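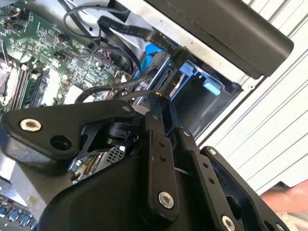

I've taken apart a lot of old desktop computers in my life, mostly on the kitchen floor, mostly with the wrong screwdriver, and I'd never once thought of it as a job a robot might want. Then Lambridge invited people in for an open day at its electronics recycling hall, and there I was on October 5, 2023, with a visitor badge and a paper cup of coffee, watching a black gripper reach over the guts of an office PC. I knew that kind of PC right away. Green motherboard, too many black cables, a drive bay with those light-blue plastic tabs that always pinched my thumb when I was younger and less patient.

The robot is called Plato. I asked why and got three different answers from three different people in matching polo shirts, so pick your own. The arm itself is off the shelf, but the gripper and the software come from a small outfit called Osance, which moved two of its engineers into Lambridge's building in January and hasn't moved them out again. They have a desk behind the pallet racks and a kettle they're very protective of.

What they want Plato to do sounds simple enough. Open machine comes in, drive comes out, memory comes out, cables get unplugged, and the empty case goes off to the metal pile. A good human worker at Lambridge can get through 70 machines in a shift – I met one who does it while carrying on a full conversation about fishing. Plato, on the day I visited, was at 25. I expected the team to be embarrassed about that number, but they had it written up on a whiteboard right by the entrance, underlined, with a smiley face next to it. Back in the spring it was much lower, apparently, and a lot of those needed rescuing.

The trouble is cables! I could have stood there all afternoon asking about cables. A screw stays where you left it. A cable flops around, hides another cable, and snags on things you didn't know were there. One of the engineers told me they've collected more than 2,000 practice runs and that well over half of them are just wires and ribbons, over and over, in different cases from different makers. She said she sees them when she closes her eyes.

I watched several tries at getting a drive loose. The first went fine, quick and a little bit smug. On the second, the gripper pushed at a release tab, stopped, backed off, and came in again from a slightly different angle, and a man beside me (a retired teacher, he told me later) whispered "come on, come on" like he was at the track. It got there. He clapped, and then a few of us clapped, and then we all felt a bit silly.

Wiegand, the company that buys most of the sorted metal and boards, had a table next door with trays of pulled parts you could dig through. I learned that mixed-up boards sell for less than clean ones, and that a battery left in the wrong bin can ruin everyone's afternoon. I also got a free pen.

I asked the fishing man what he made of his new coworker. He shrugged and said it could have the dusty ones. He'd already been moved over to laptops, where everything is glued down and no two models come apart the same way, and he didn't think Plato would be joining him for a while.

The next open day is planned for the spring, and the team is hoping to have a second arm running by then. I've promised to bring in the old tower from my garage, which has been sitting under a box of Christmas lights for longer than I'd like to admit.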